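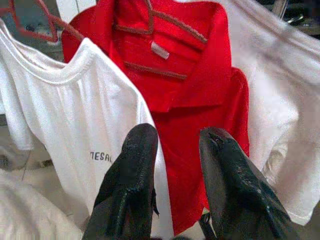 Ye-ji Cheon wrote to me after my last post to say that I should stop reading about laundry robots and go stand next to one, and that the folks at Marnidden were letting people in for an afternoon in January if I could get myself there by two. She was right, as she usually is about these things, so I packed a sandwich and drove over.

I've been to open days before where you get a slideshow and a pen. At this one they walked us straight in, and the robot was already at it with the clothes. The project is called Meladura, and the goal is dull in the best way: get clothes onto hangers and get them off again. T-shirts, a polo, the stuff everybody has. I love that. I've seen enough robots do backflips!

Wire hangers are the mean part, apparently. One of the engineers told me they spent 10 weeks on plastic ones and felt great about life, and then somebody brought in a bunch from the dry cleaner and the whole thing fell apart. The wire is so thin that the robot has a hard time telling how far away it is, and it bends if you so much as look at it. And when shirts hang close together, sleeves over sleeves, it has to work out which bit of white belongs to which shirt (I can barely do that in my own closet before coffee).

They've recorded 600 tries at this so far, and 250 of those were done with a person steering the arms. I asked if I could steer. I could! For 20 seconds, with somebody's hand hovering over the stop button the whole time. You feel very clumsy very fast. I went for a collar and got air.

Then we moved on to the table, which was my favorite stop. A jacket, a red shirt with little white buttons, all of it in a heap like the end of my bed on a bad week. One arm had a thin, see-through white thing by the corner and the other had hold of a purple hanger that was snagged in the pile. A kid near me whispered "pull it" and I was thinking the same thing.
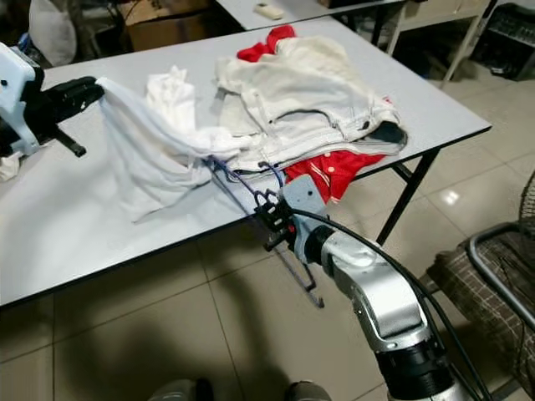 Stuff I asked, and what they told me

Is it for sale? No, and they looked a little alarmed that I asked. A laundry service called Plorberg wants to try one out in a back room, but there's no date on that yet.

Why two arms? Try taking a shirt off a hanger with one hand tonight and write me back.

Does it fold? Sort of. Folding is a separate project named Wi, and it wasn't running when I was there, so I can't tell you if it's any good. I'm hoping to get back for that one, and Ye-ji says she's coming with me next time.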